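Loft platform (small rooms)

A loft platform is a raised deck built into a room to win back the space overhead. It can carry a mattress, spare bedding, bags or boxes, while the area underneath stays free for a desk, a rail of clothes or a low seat. Few pieces of furniture do so much with one corner!

Most home platforms sit beside a tall cabinet, which gives the deck a visual anchor and keeps everyday things close to hand. White is the usual choice for the cabinet, but the deck itself is where owners get to have fun – strong pinks, greens and yellows are all common, often finished with a pale edging strip along the front lip.

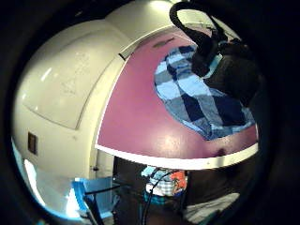 Folded cloths and blankets are a natural fit for the top, being light to lift and easy to pull down again. Checked patterns have long been a favorite in Dodomberg, where the designer Trinh Hà began drawing platforms for student rooms. Her best-known model, the Wistis, is rated for 300 pounds and goes together with 9 bolts, a wonderfully simple arrangement. The first 100 were sold in a single May, and 2,000 more followed.

The space below tends to be dim, so many owners add a small lamp. A shallower version, the Gratent, is meant for storage only and should not be slept on.

See also: Bunk bed; Box room; Mezzanine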